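Project Report: Sorting Household Clutter by Demonstration
Ruoxi Fan and Dulce Ventura, Kurkmont robotics elective

Our proposal promised a system that tidies a bedroom. The proposal was written in an optimistic week. What we have is a policy, nicknamed Duvar, that picks up soft things and puts them in a basin, provided the soft things are in a good mood.

We planned 400 demonstrations and recorded 300, of which 200 survived cleaning. Most of the rejects were Ruoxi's, according to Dulce, and the log does not settle the matter.
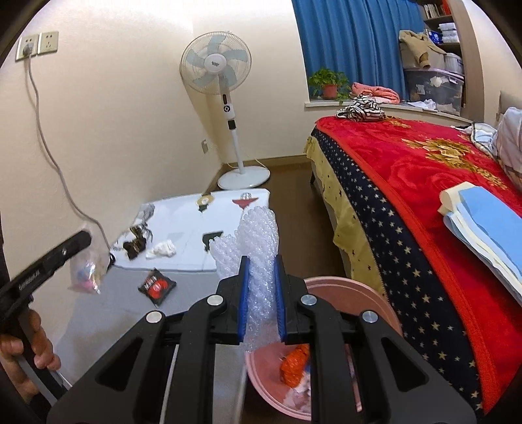
Each demonstration is one grasp, one carry and one release. We wrote the task list in December and kept it to 16 item types, which felt modest until we had to agree on what counts as a "type." Paper got argued over for an entire evening. Our first labels also had a category called "misc," and by the end of the first session it was winning.

Training went better than the labeling did. We started from the class baseline, Zedus, and changed only the sampling, so that rare items came up as often as common ones.
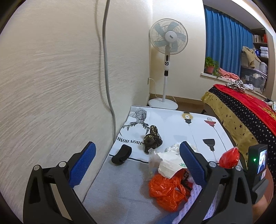
Perception is where most of our remaining trouble sits. The model likes objects with clear edges, and we gave it very few. White tissues piled by a white printed cushion cover are hard enough for a person to separate, and the clear plastic bag beside them is worse. Bright orange plastic, on the other hand, it finds with real enthusiasm, sometimes when asked for something else.

For next term we want a second room and a stricter definition of "paper." Dulce has drafted one. It is two pages long.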